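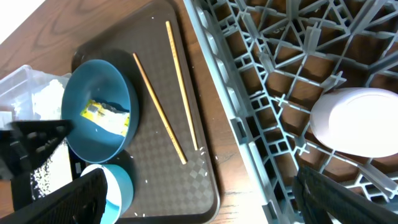 Cokholm Supper Notes

Welcome, and thank you for stopping by! Cokholm is a small collection of home recipes in plain text, gathered from family cards, phone calls and one very stained notebook.

What's inside

26 recipes, one per file, in 3 folders: soups, noodles and sweets. Amounts are in cups and spoons — I've left the odd "handful" alone where the cook insisted on it.

Known gaps

Branwen Sayce is still checking the oven times in sweets, so please go gently with those for now.

Credits

Typing by Aminu Nwankwo and Đức Lò. Share and change anything you like, and keep the cooks' names in.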